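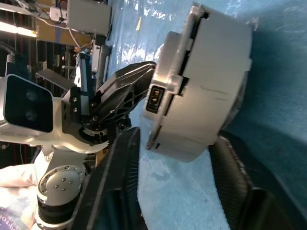

Sunday, second half of the grip trials

Okay, picking up where I left off before lunch. The plan was to get through all the contact heights with the old Gumis fingers and then swap to the Vercombe ones, and I got through maybe two thirds of that before the swap took over the day. Writing it down now while I still remember which numbers go with which fingers!

The Gumis set first. These are the plain stiff ones we've been using since the spring, and they did what they always do: great on anything with flat sides, twitchy on anything round. I ran 54 grasps with them on the test cylinders and lost 10. Most of the losses were the same story (part rolls a little as the fingers close, ends up pinched off center, then walks out of the grip when the arm speeds up). I tried dropping the closing speed and that helped some, but it made each cycle so slow that I got bored watching it and went back to the old setting.

Then the lattice fingers, the ones with the triangle cutouts. I really like these. They give a bit when they meet a curved side, so the part settles where it wants to instead of rolling. Same 54 grasps, 5 lost, and two of those were my own fault for leaving the offset from the previous tool in the config. I'm counting them anyway so I don't have to argue with myself about it later.

What I don't like is the tip. If only the very end touches, you get almost no force out of it, it just folds away. You need the part well down into the finger before it does anything useful. So for edge pushes and little nudges I'd still pick the Gumis set, and I think the real answer for the pushing arm might be one stiff finger and one soft one. Haven't tried it. Want to.

Ribbed pads: fine, no complaints, but they collect lint off the cloth like crazy. Wipe them before every run, please, whoever does this next. I forgot once and blamed the slip on the controller for a good while.

Camera stuff. I spent way too long on the wrist view. The blue cloth is nice for separating the part from the table, but it gets bright glare patches wherever it creases under the lights, and the segmentation keeps deciding that a glare patch is a part. Pulling the cloth flatter helped more than any threshold I touched. (A duller cloth would help more, I bet. Fikham has a felt one in their catalog, going to ask for a sample.) Exposure is now locked at 291 in the config, whatever units that is, I never did find out. Auto exposure was hunting every time something white came in close and the depth went to mush for a second or two.

Also! The two arms can see each other now and it's a pain. When the second arm comes into the wrist view, its shiny joint covers throw little specks of bad depth that the planner treats as obstacles. I masked it out using the joint positions and padded the mask a lot, which is ugly but it stopped the random pauses. The mask lags if both arms move fast, so for the moment only one moves at a time.

Controller: the Sauerland box kept up fine all afternoon. One dropout, right after I wiggled the cable at the back, so that's probably a cable and not the box. I put tape on the bad one. Don't take it from the drawer.

Still open:
Finish the last contact heights with the lattice fingers, lowest one first.
Mixed pair, one stiff and one soft.
Repeat the Gumis runs at the slow closing speed with proper logging this time, I only eyeballed it.
Tighten the mask padding once the lag is sorted.
Find a cable that isn't taped.

Left everything powered down with the lattice fingers on. The config is saved under the July folder, the one ending in "soft," and the offset in it is the right one, I checked it twice before going home.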